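Do you know why tape sticks? You pull a piece, you press it on paper, and it stays there. It looks simple, but there is a lot of work inside one thin strip.

## Two layers

Clear tape has a plastic film on the top and glue on the bottom. The film is smooth, so when the tape is rolled up, the glue can come off it again. If the film held the glue too strongly, you could never open the roll!

## A glue that stays soft

White school glue has to dry before it holds. Tape glue is different. It stays soft all the time, a bit like very thick honey.

Paper feels flat to your finger, but under a microscope it has hills and valleys. When you press on the tape, the soft glue flows into the valleys. Now it touches the paper in very many places, and in each place there is a tiny pull. One tiny pull is weak. All of them together are strong.

This is why you should rub the tape with your finger -- more pressing means more touching.

## Why does it stop sticking?

Dust! Stick a strip to your sweater and pull it off. The glue is now full of little hairs, and they keep it away from the next thing you want to stick.

## Try it at home

My neighbor Dirk Thiele did this test with his daughter on a Friday, and she liked it very much.

1. Cut two strips of tape, each 15 centimeters long.
2. Put one strip in the freezer for 17 minutes and leave the other on the kitchen table.
3. Press both on the same piece of cardboard and pull them off slowly.

Which one holds better? Cold glue is stiffer, so it does not flow so well into the valleys. Write down your result, and ask a friend to try too.

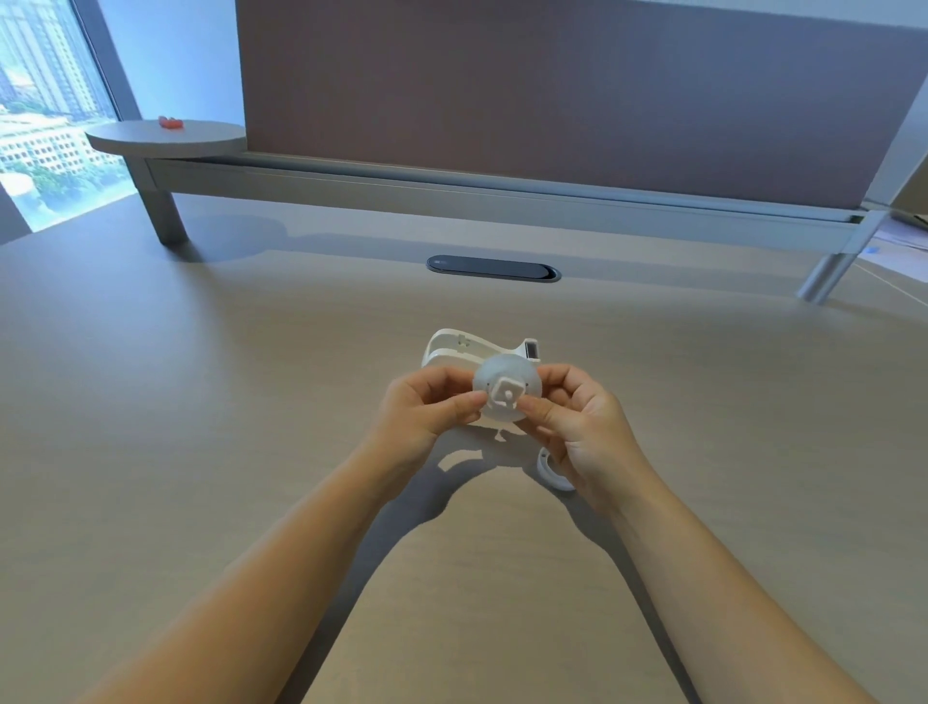
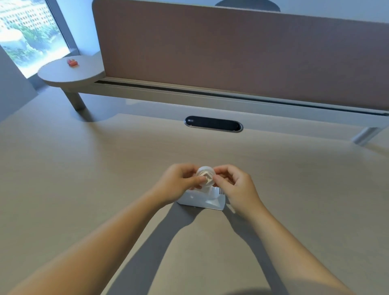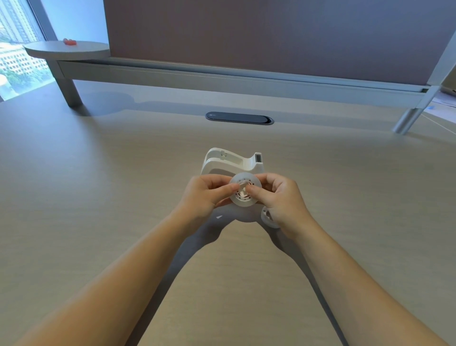

*Two hands and a round white part, three times.*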